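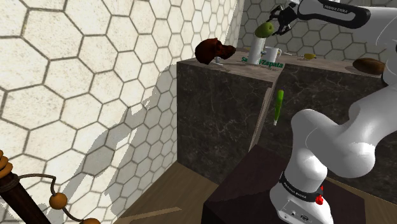

How to keep apples through the winter without a root cellar

Posted 10 Apr 2020 by Abhishek Agarwal

Quick one, I get asked this a lot. We ate our last November apples 2 weeks ago and they were still crisp enough for a salad.

What you need
Apples, late keepers, no early summer kinds
Newspaper, black ink only, skip the glossy inserts
Shallow boxes or crates
A cold spot. Garage, back porch, unheated closet

Step 1. Sort
Go through every apple by hand. Bruise, wormhole, missing stem — goes in the eat-now bowl. Be mean about it. One bad one will take the neighbors with it.

Step 2. Don't wash
Wipe off dirt with a dry cloth if you must. Wash when you eat.

Step 3. Chill before packing
Leave them out overnight somewhere cool. Packing warm apples gets you damp paper and then mold. Lost half a crate that way my first year.

Step 4. Wrap
Quarter sheet of newspaper each, just twist it shut. Doesnt need to be tight. Dull job, put the radio on.

Step 5. Pack
One layer per box, two at most. Big ones on top, they go soft first so you want to reach them first. Write the kind and the month on the end of the box, not the lid, or you'll be unstacking everything.

Step 6. Store
Just above freezing is best. Mine sit against the north wall of the garage, old blanket over the top on the bad nights. Keep away from potatoes. Potatoes sprout, apples start tasting like dirt.

Step 7. Check
Every 13 days or so is what I used to do, now its whenever I get the snow shovel out. Sniff the box first. A sweet cidery smell means somebody in there has turned — unwrap til you find it.

Using up the soft ones
Sauce. Peel, chop, splash of water, lid on, low heat, stir now and then. Freezes fine. Slightly wrinkled ones are good for pie too, less juice so the bottom crust doesn't go soggy.

Green tart kinds keep well for me and get sweeter by February. Red Delicious goes mealy, dont bother.

Pears next time, they are fussier.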